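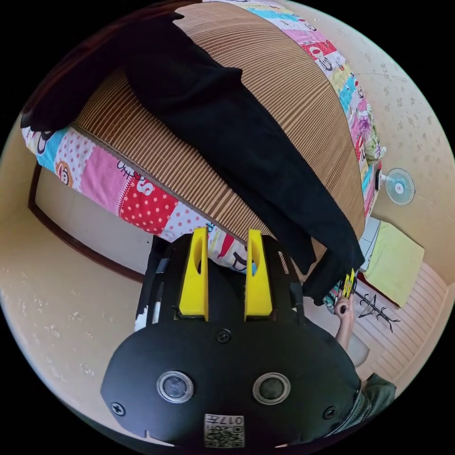

PRESSEMITTEILUNG
Zur sofortigen Veröffentlichung, frei ab 9 Uhr

Vumlow bringt Sommerbett-Reihe im Juli: Bambusmatten, dünne Patchworkdecken, und ein Kurs fürs Wäschefalten gleich dazu

Vumlow, Versand für Bett und Schlafzimmer, startet im Juli die Reihe Deris. Kern des Ganzen: gewebte Schlafmatten aus Bambus, die direkt aufs Bett kommen. Über die Matratze oder über die Decke, wie man will. Dazu Patchworkdecken für Kinder- und Gästezimmer, zwei Bezugsgrößen, ein kleines Heft zum Thema Ordnung am Bett.

Auslöser waren die Rückmeldungen vom letzten Sommer. Zu warm unterm Dach, Laken klebt, Kinder strampeln alles weg. Vumlow hat daraufhin 102 Haushalte angeschrieben und Matten zur Probe verschickt. Drei Wochen Laufzeit, Fragebogen am Ende. Ergebnis in Kurzform: die Matte bleibt bei den meisten auch tagsüber liegen. Und sie wird benutzt, und zwar nicht nur zum Schlafen. Wäsche drauf, Hosen drauf, der Mantel, den man eigentlich aufhängen wollte.

"Damit hatten wir ehrlich gesagt nicht gerechnet", so Thilini Wanigasekara, Produktleitung Deris. "Ich kenne solche Matten von zuhause, da wird drauf geschlafen und fertig. In den Fragebögen stand dann ständig was von Wäschebergen. Die Leute falten auf dem Bett, weil es die größte freie Fläche in der Wohnung ist. Eine glatte Matte ist dafür viel besser als eine Steppdecke, da rutscht nix in die Kuhlen."

Daher der zweite Teil der Reihe: der Faltkurs. Geleitet von Lindalva Vasconcelos, die seit Jahren Kurse für Haushaltsordnung gibt. 60 Minuten, kostenlos, online, Anmeldung über die Produktseite. Themen unter anderem: große dunkle Kleidungsstücke ohne Fusseln falten, Ärmel, Kapuzen, Spannbettlaken (ja, auch das). Alles auf dem Bett, kein Tisch nötig. Pro Termin 600 Plätze, Aufzeichnung folgt.

Zu den Matten. Feine Streifen in mehreren Brauntönen, einrollbar, Rand eingefasst. Reinigung mit feuchtem Tuch, danach flach oder hängend trocknen lassen. Bitte nicht in die Maschine und nicht in die pralle Sonne, sonst wird das Geflecht spröde. Neue Matten vor dem ersten Gebrauch einmal auslüften. Unter der Matte darf ruhig eine dünne Decke liegen, das macht es weicher und schont die Matratze.

Die Patchworkdecken sind aus Baumwolle, waschbar bei 60 Grad, mit bunten Quadraten in verschiedenen Mustern. Punkte, Herzen, Streifen. Die Zusammenstellung variiert je nach Charge, ein bestimmtes Muster kann leider nicht bestelt werden. Genäht wird bei Chisholm, dem langjährigen Partner für Heimtextilien. Murray Gill, dort für die Fertigung zuständig: "Wir schneiden aus Restrollen zu. Sieht jede Decke ein bisschen anders aus. Für die Kinder ist das super, die suchen sich abends ihr Lieblingsquadrat."

Aufbewahrung übernimmt Emitz: ein schmaler Stoffsack, in dem die gerollte Matte im Winter verschwindet. Passt hinter die Tür oder unters Bett. Der Sack liegt jeder Matte bei, einzeln gibts ihn ab Herbst.

Verkaufsstart Juli, zunächst nur im Onlineshop von Vumlow. Preise stehen zum Start auf der Produktseite. Händler können schon jetzt Muster anfordern, bitte mit Angabe der gewünschten Größe. Testexemplare für Redaktionen sind in begrenzter Zahl vorhanden, Rückversand nicht nötig.

Termine für den Faltkurs gehen mit dem Verkaufsstart online. Interviews mit Frau Wanigasekara und Frau Vasconcelos nach Absprache möglich, vormittags am besten.

Pressekontakt:
Colleen Gagnon, Vumlow Pressestelle
Händleranfragen und Muster: Rhonda MacLeod, Vertrieb

Abdruck frei, Belegexemplar oder Link an die Pressestelle erbeten.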